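Actress Nadine Karam on Playing Against Type

Nadine Karam returns in March for the second season of the drama series Gezer, in which she plays Ghada Nassar, a widowed judge. She spoke with the Turkano arts office about the part.

Ms. Karam read 80 pages of court transcripts before filming began. "I am a quiet person, and Ghada is not," she said. "I had to learn to interrupt people. My mother was appalled."

She credits director Rima Qaisi with keeping the set calm. "Rima gives one note at a time. Then she leaves you alone with it."

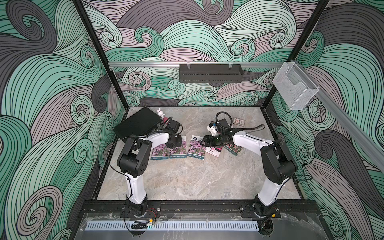

Wave-pattern wallpaper in mint green, pink-mauve and charcoal, above a grey marble-patterned surface.

Asked about life away from work, Ms. Karam said she cooks, walks and avoids reading reviews. "My sister reads them and tells me which ones to skip. Usually that is all of them."

She has since accepted a stage role in Urnonance, opposite Hadi Kassab. "I have not been on a stage in years," she said. "I am terrified, and I start rehearsals the week after we finish the press tour."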